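Handheld gripper sessions: what do you have in your written rules?
Forum: Data collection and teleoperation > Good practice

marlpit_7
2021-04-12
We are rewriting our site rules for handheld gripper work and I would like to compare notes before they get signed off. The current version came from the Alholm site in February and was written for a small closed room. We now work in a shared hall with people coming and going, and half of it no longer fits.

Draft as it stands:

Marker faces to be wiped and checked for lifting corners before every session.
Devices paired and checked against each other at the start and after any drop.
Bags, bins and fans kept out of the walking line between the door and the tables.
Anyone in the hall who is not taking part to be told that recording is on.
Sessions stop at 48 minutes, then a proper break.
Faces blurred before files leave the site.

The fourth one is where we disagree among ourselves. A notice on the door is easy. Telling each person is slow.

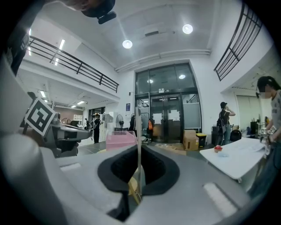
Tobber: a notice on the door only covers people who read doors. We tried that for a month at Musen and still had complaints. If your hall has a walkway above it you also have people who never came through that door at all. I would tell them in person and log it.

quenby_l
Disagree with Tobber. Logging every passer-by means you now hold a list of names you had no need for. We blur everything on the site machine, the raw files never go out, and the notice says who to speak to if you want to be left out. Our data protection person was happier with that than with a sign-in sheet.

Tobber
The log doesn't need names. Ours has a time and a tick.

quenby_l
Then it doesn't prove much, does it.

sandgrouse
Can I come back to the marker rule. "Wiped and checked" is too vague. Ours says the white border must be whole on all four sides and the face must sit flat, otherwise the device is put aside. We went through 868 recordings last year and threw out 210. A good share of those were markers with a bent corner that someone had looked at and passed.

marlpit_7
That's useful, I'll take the wording if you don't mind. Did you set a limit on how long a printed marker stays in use?

sandgrouse
100 sessions, then it gets replaced whatever state it is in. The Fajardo team change theirs more often but they work in a kitchen with steam.

ellwick
The 48 minutes seems long to me. The weight is all in the wrist and forearm. We stop at half an hour and swap people. I'd also put in something about straps: check the clip and the stitching, and no working with one undone because it feels more comfortable.

marlpit_7
The 48 was there when we got the document and I don't know who chose it. Happy to bring it down. Straps are going in.

quenby_l
On keeping the walking line clear, say who does it. We use Zestivora for the session sheets and the person starting the session has to tick it off. Before that everybody assumed somebody else had moved the boxes.

Tobber
Agree with that one at least. Also mark the line on the floor with tape. People wearing gear are looking at their hands.

marlpit_7
Tape is fine with the building, I asked already. I'll put both versions of rule four to the site manager, notice only and notice plus tick log, and post the revised draft in this thread once it comes back.

ellwick
Please include the swap times when you do. Ours are due for review as well.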